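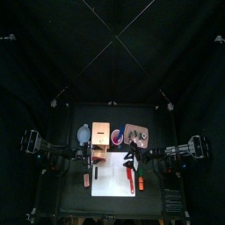 Small Things on a Dark Table

Aug 24, 2026

Welcome back to the gallery! It's a short page this time, one picture and a lot of chat, but I've grown very fond of this little collection and wanted it to have a page to itself. If you've come over from the Zundine pages (that's my big ongoing album of kitchen bits and oddments, 2,931 pictures at the last tidy-up, heaven help me) then you'll know the sort of thing already. Click the picture for the large version, and there are a few notes underneath for anyone who likes notes.

The wooden box

My favourite, by miles. I love anything with a drawer in it, and the drawer being pulled out a bit makes me want to reach in and see what's there. Pale wood looks lovely against a dark table too. I put a question about the slot in the top on the Marquez message board back in July and got 15 replies, most of them about letters and coins, and one very long one about toast. I'm staying out of it.

The board

Tan, plain, and up in the right-hand corner with three little dark green pieces on it, plus a small grey ring. I keep calling the green bits "the greens" as if I were about to serve them with a roast. The ring I've no name for. Suggestions welcome!

The pink-rimmed one

I do like this one, red on the inside with a blue utensil leaning out at a slant, like something left standing halfway through making lunch. My own kitchen has a pot of wooden spoons that leans in just the same way, and I've never managed to get it to look half as cheerful.

Light blue bowl

Easy to miss at the far end of the row, and such a pretty colour. I spent years hunting for a bowl in that sort of blue, and the nearest I came was a chipped one from Ikari, the little second-hand place by the station, which now holds keys and dead batteries. I'd swap it tomorrow.

The white sheet and the red spatula

The sheet is what your eye goes to first, and the spatula on it is about as red as a spatula can be, long handle and all. I've always been a bit funny about spatulas (I own far too many and use the same one every day) and a red one is the sort I'd pick up in a shop without needing it.

Orange with a green cap

Stands beside the sheet looking very pleased with itself. I think of carrots every time I see those two colours together. I had a felt-tip set at school where somebody had muddled all the lids, and orange with a green top was always the one I wanted.

The quieter end

Over on the left there's a slim black thing that looks to me like a marker, and a small pink shape by the edge of the table. I nearly left them out of the notes, but the pink goes so nicely with that rim further up.

A few bits of housekeeping

Prints of this one are on the Hallix page with the others, matt paper only, and I'm stopping at 200. Number 474 in the old album has been put the right way up at last, thank you to everyone who wrote in. Next up is spoons.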